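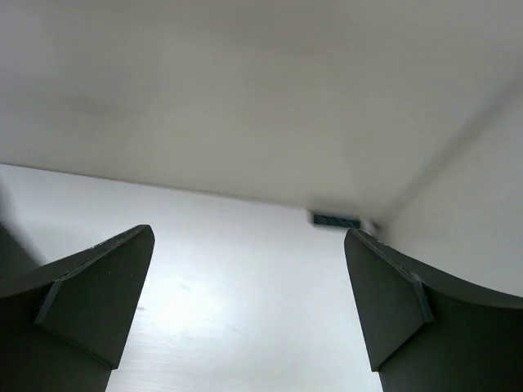

**Olvera cell, fault review, 27 March 2019**

Present: Whitcombe (chair), Hsueh, Merrick, Costigan (minutes)
Apologies: Rutherford, on site at Visten

**1. Dropped part, run 572.** Hsueh reported that the gripper opened mid-lift without being asked. The log records a successful placement, so the log was pleased. Merrick was less so, having been next to it with the door interlock bypassed.

**2. Interlock.** Whitcombe asked who had bypassed it. A pause was minuted. The bypass key now lives in Whitcombe's desk.

**3. Actions**
- Hsueh: swap the grip sensor cable, repeat 16 lifts
- Costigan: ask Lonen why "open" is the default on signal loss
- Merrick: write up the near miss, without adjectives if possible

Cell stays locked out until all are closed.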